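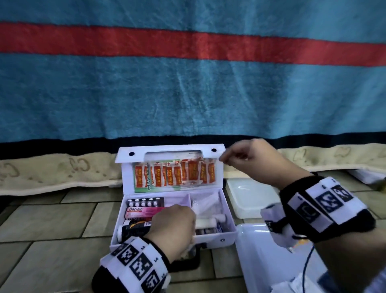
**Unit 4: Founding records of local historical societies**

Reading for this unit: the Stekamia packet, items 1 to 9. Bring the packet to class. Section 4.5 will be worked through in pairs.

## 4.1 What counts as a founding record

A local historical society usually leaves several kinds of paper from its first years. The ones most often found are:

- a notice or circular calling the first meeting
- minutes of that meeting
- a constitution and bylaws
- a charter or act of incorporation
- a subscription list
- the first accession register

These were made for different purposes and often at different times. A constitution copied neatly into the front of a minute book may have been written months after the meeting it claims to record. Check the ink, the hand and the page sequence before relying on the date at the top.

The date of founding is therefore a choice made by the historian. Four dates are in common use: the first meeting, the adoption of a constitution, the grant of the charter, and the first public opening. State which one you are using the first time you give a year. Later anniversary booklets tend to use the earliest of the four without saying so.

## 4.2 Charters

Before general incorporation laws were common, a society that wanted to own property in its own name needed a special act of the legislature. The text of such an act normally gives:

1. the names of the incorporators
2. the corporate name
3. the purpose clause
4. a limit on property holdings, if any
5. the method of choosing officers

The incorporators are not a membership list. Some were included for their standing and never attended. Compare the names with the attendance entries in the minutes before describing anyone as a founder.

Purpose clauses were frequently borrowed from older societies. Similar wording shows which model the drafter had at hand and says little about what the members planned to collect.
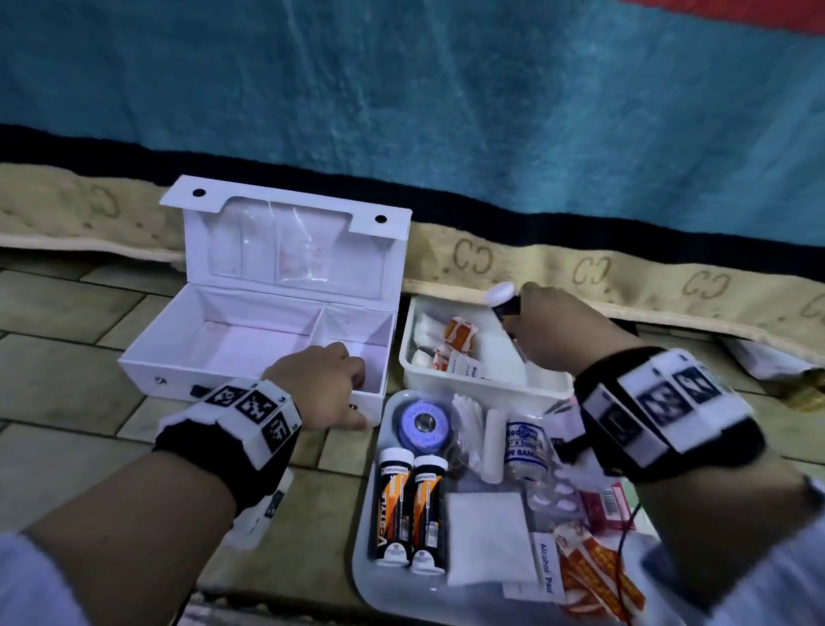 Property limits deserve a closer look. A low limit may reflect the caution of the legislature, and a later amendment raising it is often the first sign that a building was under discussion. Amendments are indexed separately from the original acts in most session laws, so search both.

## 4.3 The Stekamia Society

The Stekamia packet reproduces the surviving early papers of a small-town society. The originals were sorted and numbered by Gorazd Dimitrov, whose numbering we keep. Points to note:

- Item 1 is the circular. It calls a meeting for February in the upper room of the Avram Building and gives no year.
- Item 2 is the minutes. The secretary's hand changes after the second page.
- Item 4 is the subscription list, with 40 names. Some entries are in pencil, and Dimitrov treats these as promises to pay that were not kept. The evidence for this is thin – the treasurer's book, item 6, starts too late to test it.
- Item 7 is the accession register, which runs to entry 1031.

The register needs care. Entries were not made one per object. A bound run of the *Tarnent Gazette* received a single number, while a bundle of letters from the Cumov family was numbered letter by letter, taking up 40 consecutive entries. The last number in the register cannot be quoted as the size of the collection.

There is also a gap between the register and the shelf. Several early gifts are described only as "relics" or "curiosities," and no later inventory matches them. They may have been lost, returned or entered again under a new description. Do not pick one of these without support. 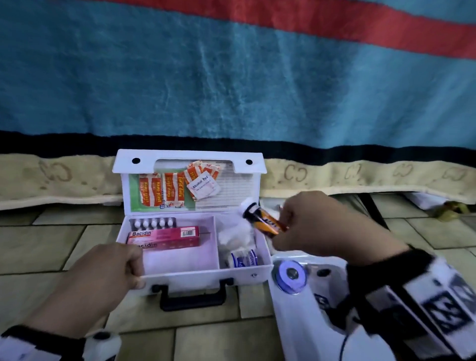

*Open first aid kit, with packets in the lid.*

## 4.4 Reading minutes

Minutes record decisions. They seldom record argument. Phrases such as "after some discussion" or "laid on the table" mark the places where disagreement is likely, and a newspaper report of the same meeting will sometimes fill in the rest. Local papers often printed a fuller account than the secretary kept, particularly when the editor was a member.

Three terms cause trouble every year:

**Corresponding member.** A person living elsewhere, elected as a courtesy or in the hope of gifts. Usually paid no dues and had no vote.

**Cabinet.** The object collection, or the furniture holding it. Context decides. "The cabinet was enlarged" is ambiguous and should be quoted directly.

**Rooms.** Rented space, even when the plural is used for a single room. A lease or a rent payment is better evidence of size than the minutes.

Watch also for breaks in the record. A gap of a year may mean that the society stopped meeting, or that a volume is missing. Page numbers, dues receipts and newspaper notices can help separate the two cases. In the Stekamia minutes there are 2 such gaps. The first is covered by notices in the *Gazette* – the society was plainly meeting. The second is still open.

## 4.5 Exercise

Work from items 1, 2, 4 and 7 only.

a. Draw up a table of every person named in item 2. Mark which of them also appear in item 4.

b. Write one paragraph giving a founding date for the society. Name the event you have chosen and cite the item that supports it.

c. Take any ten consecutive entries in item 7. Note for each whether the entry stands for one object, part of an object or a group.

d. List the statements in Dimitrov's cover note that cannot be checked against the packet.

Citations follow the short form: item number, page, line. For the register, give the entry number in place of the line. Spelling in quotations is kept as in the original, and expanded abbreviations go in square brackets.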